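Gelia Slow Kettle, 4 Cup
Home / Kitchen / Kettles and Teapots

Item no. 983
$70
In stock, ready to ship
Add to cart Save for later

We have been selling kettles out of our little shop for a good long while now, and the Gelia is still the one we reach for when a friend asks what to buy (and friends ask a lot, once they find out what you do for a living!). It holds enough for 4 cups, it pours in a thin, steady stream, and the handle stays comfortable even if you are the sort of person who fills the kettle to the top every single time, like me.

The body is stainless steel with an enamel coat. The lid has a snug fit, so it stays put when you tip out the last of the water, and the knob is beech, turned for us by Mosetti. Works on gas, electric and induction. Please don't put it in the dishwasher, the beech really does not care for it.

Colors: cream, moss, soft blue

What's in the box
Kettle and lid
Spare knob screw
Care card
A small packet of Sharifi black tea, while we have it

Care
Empty it after use and leave the lid off until it dries. If you have hard water, boil it with a splash of white vinegar now and then, rinse twice, and it will come up lovely again. A little discoloring on the base is normal on gas and won't hurt a thing.

Customer rating: 1,819 reviews
"Bought one for my mother and then had to buy another for myself, because she would not stop talking about hers." 

Shipping and returns
Orders placed before noon leave the same day. If you change your mind, send it back unused in its box and we will refund you, no hard feelings.

Notes from the shop
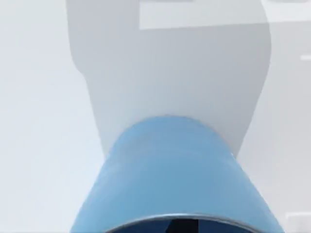 BRUDARD, January – The soft blue is back on the shelves after a long wait, and thank you to everyone who wrote in to ask after it. We have put a few aside for people on the waiting list, so check your mail before you order again! The moss is running low, and the next batch should reach us in spring along with the matching milk pans.

Bilal Karaki
Kitchen and Table

You may also like
Gelia Milk Pan
Mosetti Beech Trivet
Sharifi Tea Sampler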